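How Does a Robot Learn to Open a Drawer?

Nobody is born knowing how to open a drawer. You watched other people, you tried it yourself, and after a while your hands knew what to do. Many robots learn in a similar way. They need examples, and somebody has to make them.

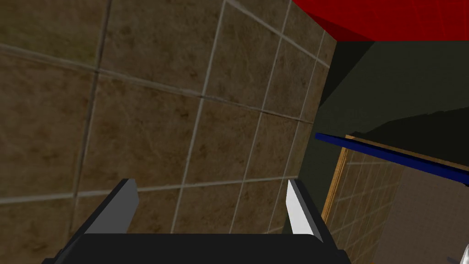

An example is a record of one try at a job. It holds two kinds of information. The first is what the robot's camera saw at each moment. The second is what the robot did at that moment: how far the arm moved, which way it turned, and whether the gripper opened or closed. A gripper is the robot's hand. Many grippers have just two fingers, and they work like a pair of tongs.

Put enough examples together and you have what engineers call a data set. The computer program that studies it is called a learning system.

Practicing in a pretend kitchen

Examples can be made with a real robot, but real robots are slow to set up and they can break things. So a lot of practice happens in a simulation. A simulation is a world drawn by a computer, a bit like a video game. It can have walls, tiles, handles and a robot arm, and none of them exist outside the computer.

Rui Magalhães and Filipa Abreu make examples in a simulated kitchen called Louro. Rui sits at a desk and holds a controller. When he moves his hand, the robot on the screen moves too. Filipa chooses the job, such as "pull the handle" or "put the cup on the shelf," and checks each recording when it is done.

One example usually lasts less than 60 seconds. For the drawer job, the team collected 667 examples. That took Rui and Filipa most of July.

Why so many?

Suppose you only ever saw one drawer, and it had a round white knob. Would you know what to do with a long bar? You probably would, but a learning system might not. It can get stuck on things that don't matter, like the color of the wall.

To help with this, the computer changes the kitchen between tries. The walls might be brown one time and green the next. The light can be bright or dim. The robot may start close to the wall or far away from it, and the camera may be tilted. The job stays the same while the room around it changes.

What about mistakes?

Sometimes Rui misses the handle, or the cup falls over. Filipa puts a label on those recordings so the learning system doesn't copy them by accident. Some teams throw the bad tries away. Others keep them – a program can also learn from what went wrong, as long as it is told which tries those were.

Checking the learning

After training, the robot gets a test in a kitchen it has never seen before. If it does badly, the team looks at where it had trouble and records more examples of that part.

Try it yourself

You need 2 people, a cup and a pair of kitchen tongs. One person is the robot and holds the tongs. The other gives directions, such as "left," "down" and "close." Pick up the cup 3 times, starting from a different spot each time, and write down every direction you used. Then compare your lists. Which directions changed, and which stayed the same?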